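Werkstattbuch Fostholm – Tonmischung für den Film über die Frauenmannschaft

Eintrag vom 2/8/18, geschrieben von Karthik Majumder
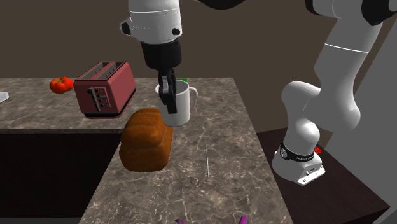 Zuletzt geändert: 2/8/18, 22:14 Uhr, K. Majumder (Version 8)

Heute habe ich die zweite Rolle noch einmal von Anfang an gehört. Die Szene in der Umkleidekabine ist immer noch zu hallig. Ich habe zuerst versucht, den Hall mit dem Filter zu nehmen, aber dann klingt die Stimme der Torhüterin wie aus einem Telefon. Jetzt liegt unter dem Dialog ein leiser Raumton aus der Aufnahme vom Vormittag, und der Filter greift nur zwischen den Sätzen. So ist es besser, aber noch nicht gut. Aarti soll bitte mit frischen Ohren hören, am besten über die kleinen Lautsprecher und nicht über den Kopfhörer.

Spielszenen: Die Kamera am Spielfeldrand hat einen eigenen Ton, der gegen das Funkmikrofon der Trainerin wegläuft. Am Anfang der ersten Halbzeit stimmt alles, am Ende sind es 8 Bilder Unterschied. Ich habe die Halbzeit an den Pfiffen der Schiedsrichterin geschnitten und jedes Stück einzeln angelegt. Das ist eine langweilige Arbeit, aber man sieht die Pfiffe in der Wellenform sehr deutlich. Für die zweite Halbzeit muss ich das Gleiche noch machen.

Der Timer im Schnittprogramm zeigt eine andere Länge als die Datei, die ich von Aarti bekommen habe. Der Unterschied ist genau der schwarze Vorlauf. Wir müssen uns entscheiden, ob wir mit oder ohne Vorlauf zählen, und es dann auf jeden Zettel schreiben. Ich zähle ab heute ohne.

Publikum: Beim Endspiel waren nach Angabe des Vereins 3.000 Zuschauer im Stadion. In unserem Ton hört man vielleicht eine Reihe davon, nämlich die vor dem Mikrofon. Ein Mann ruft immer wieder »Grokow, Grokow«, auch dann, wenn Grokow nicht den Ball hat. Ich möchte ihn behalten, aber nicht so oft. In der Version 7 war er in jeder Totale zu hören, in Version 8 nur noch vor dem Elfmeter und nach dem Abpfiff. Fremde Stadiongeräusche aus dem Archiv nehme ich nicht. Das haben wir der Mannschaft so versprochen.

Interview mit der Kapitänin Prajapati: Sie spricht leise und dreht bei der Frage nach dem Geld den Kopf weg. Pegel um 4 dB angehoben, ab »wir haben die Trikots selbst bezahlt«. Danach rauscht es, und ich habe das Rauschen gelassen. Der Satz ist wichtiger als das Rauschen, finde ich. Aarti findet das auch, jedenfalls am Telefon.

Untertitel: Eine Zeile soll höchstens 40 Zeichen haben. In der Liste von gestern sind mehrere länger, meistens dort, wo der Name des Vereins vorkommt. Mein Vorschlag ist, den Verein beim ersten Mal ganz zu nennen und später nur noch »der Klub« zu schreiben. Bitte auch prüfen, ob »Abseits« im Gespräch auf dem Parkplatz wirklich wörtlich gemeint ist. Ich habe den Satz dreimal gehört und bin nicht sicher. Deutsch ist nicht meine erste Sprache, darum will ich es nicht allein entscheiden.

Für das Gespräch nach der Vorführung im September haben wir 40 Minuten. Das Kino braucht vorher von uns die Tonpegel und eine Testdatei mit beiden Sprachfassungen. Die Testdatei ist fertig und liegt im Ordner »Fostholm_Kino«. Das Blatt mit den Pegeln fehlt noch.

Offen:
– zweite Halbzeit an den Pfiffen anlegen (ich)
– Umkleidekabine gegenhören (Aarti)
– Untertitel kürzen, Parkplatz klären (Aarti und ich zusammen)
– Pegelblatt für das Kino (ich)
– Musik am Schluss: Die Rechte sind noch nicht bestätigt, bis dahin bleibt der Abspann stumm

Nachtrag von Aarti Dwivedi: Umkleidekabine gehört. Der Raumton ist in Ordnung, aber beim Zuschlagen der Tür springt er. Bitte dort länger überblenden. »Abseits« ist wörtlich gemeint, sie reden über das Tor aus dem Hinspiel.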